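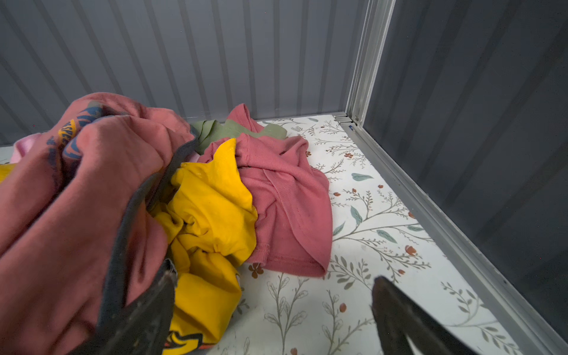
Fig. 1. Clothes in a metal storage enclosure, dusty rose sweatshirt at left.

Household Spending and How We Claim to Know It
Handout 4: Clothing
Course notes, October 2022. Read before the seminar and bring the Prernitz table with you.

Clothing is the part of the household budget where I trust the published numbers least. Rent leaves a contract. Electricity leaves a bill. A jumper leaves a receipt that goes in the bin, and then somebody with a clipboard asks you what you spent on jumpers.

1. Recall

The Prernitz survey asked 173 households what they had spent on clothes over the previous year. Of these, 142 gave a figure. The report calls this a good response. Perhaps it is, but look at what was being asked. Could you give your own figure, now, without checking your bank account? Most people who answer such a question are doing a quick sum in their heads: a coat, some shoes, a bit more for the rest. The rest is where the trouble lies.

The 31 households that gave no figure were dropped. The report says they were "similar in composition" to the others and offers no table to back this up. I would like to see the table.

2. What counts as clothing

Compare the two coding sheets at the back of the reader. Prernitz puts school uniform under clothing. The Trikov study puts it under education, and puts shoe repair under services. Neither is wrong, but people quote the two totals side by side as if they measured the same thing. Work clothes paid for by an employer are missing from both. So are gifts, unless the giver happened to be in the sample.

Second-hand buying is worse. Trikov has a single line for it. Prernitz has none, and the interviewers seem to have decided for themselves. Čestmír Malý's note on the fieldwork (reader, section 2) admits as much, and I wish more fieldwork notes did.

3. Wear and replacement

Prudon's model assumes that a garment is used until it wears out and is then replaced. I have never met anyone who dresses like this. People stop wearing things because they shrink, or get dull, or end up at the bottom of a pile. They also buy a second one while the first is still perfectly good. The model fits the yearly totals quite well — but so would a ruler and a steady hand, given how little the totals move.

Šindelář tried to rescue it by adding a "storage" stage. Clothes in storage are neither worn nor discarded. Fine, but how long do they stay there? The paper picks a number and moves on.

4. For the seminar

Keep a record of everything you spend on clothing until we meet, with your guess for the same period written down beforehand and sealed in an envelope. Don't tidy up the guess afterwards.

Read Šindelář, first half only. The April revision of the Prudon paper changes the appendix and, as far as I can tell, nothing else.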